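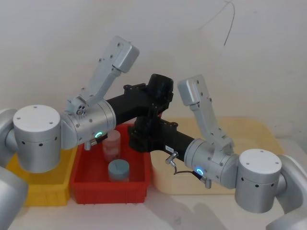
The two-arm Sasley station over its sorting trays. Photo: Bello Wike

Sasley opens orders for two-arm tabletop sorting station

March 10, 2022

Sasley has started taking orders for a tabletop robot station that picks small containers out of one tray and places them in another. The company is offering it as a leased service as well as an outright purchase, and the first units are due to ship to customers in the spring.

The station, sold under the name Prisia, uses two arms that work over a shared row of plastic trays. It is meant for small labs, repair counters and parts rooms where staff spend part of the day moving cups, jars and lidded containers from place to place by hand. Sasley says buyers do not need a safety cage for the standard speed setting, though each site has to complete a short risk check before the arms are switched on.

"Most of the people who call us have one table and one job they are tired of doing," said Osaze Abubakar, who runs the product side at Sasley. "They don't want a production line. They want the containers to be in the right tray when they come back from lunch."

Each wrist has a ring light. In the photo, the ring on the left arm glows a greenish cyan and the one on the right arm glows blue. The trays are told apart by color as well. The set under the arms includes a yellow one, a red one and a larger beige one, and the red tray holds a frosted cup with a short lidded container in front of it.

Customers can use their own trays if the walls are low enough for the grippers to clear. Sasley supplies a paper template for checking this, and will look over photos of a customer's containers before accepting an order. Soft bags, loose powders and open cups with liquid in them are not covered by the service agreement.

The lease is priced at $400 a week with a minimum term of 24 weeks. That covers the arms, the control box, one set of trays, software updates and phone support during business hours. Replacement gripper fingers are included for normal wear. Damage from dropped tools or spills is billed separately. The company has not published a purchase price and says it will quote by site.

Setup is done by a Sasley technician and takes 2 days. On the first day the arms are bolted down and checked, and on the second the customer's own containers are taught to the system. After that, staff can add a new container from a tablet by placing it in a marked spot and following the steps on the screen. The company asks that one person at each site be trained as the main contact, and it will train a second person at no charge.

A parts repair business, Kalinowski, had a station on trial through February. The shop used it for returned parts, which arrive in cups and small jars and have to be split up before they go to the bench. Over the trial it logged 357 container moves that needed a person to step in, mostly for lids that had not been pressed down all the way or containers that had been set too close to a tray wall.

Bello Wike, who looked after the trial at Kalinowski, said the number fell once the staff changed how they loaded the trays.

"We were throwing things in the way we always had," Wike said. "The arms can't get down the side of a jar if it's jammed in a corner. We put tape on the table to show where the trays go and told everybody to leave some room. That took care of a lot of it."

Wike said the station was slower than a person working at full speed, and that the shop did not expect otherwise. Its main use was in the late afternoon, when the counter is busy and returns tend to pile up. The shop plans to lease one station and keep sorting oversized parts by hand.

There were some complaints. The tablet lost its connection to the control box several times in the first week, and a restart was needed each time. Sasley said it traced the problem to a network setting and now ships the tablet with a cable as a backup. Wike also asked for a quieter alert sound, and a software update added a volume control – it had been fixed at one level before.

The company has changed the training booklet as well. The trial version ran the daily checks and the monthly checks together, and staff at Kalinowski ended up doing both every morning. They are now on separate pages. The daily check covers the emergency stop, the gripper fingers and the position of the trays. The monthly check adds the base bolts and the cable connections, and a copy has to be sent to Sasley for the service agreement to stay in force.

Software for the station was written with Rodis, a smaller firm that handles the tablet screens and the container library. Customers own the records of their own containers and can export them as a spreadsheet. Records are stored on the control box unless the customer turns on remote support, in which case a copy is kept by Rodis for as long as the support session is open.

Abubakar said a version with a barcode reader is being tested in house. It would let the arms choose a tray by reading a label instead of going by the container's shape. He would not give a date for it, but said stations leased now could be fitted with the reader later – the bracket for it is already in the design.

Orders are being taken by phone and through the Sasley sales office. Sites outside the company's service area can buy a station but cannot lease one for now. Customers who took part in the trial program will have their setup fee waived if they sign before the end of the quarter.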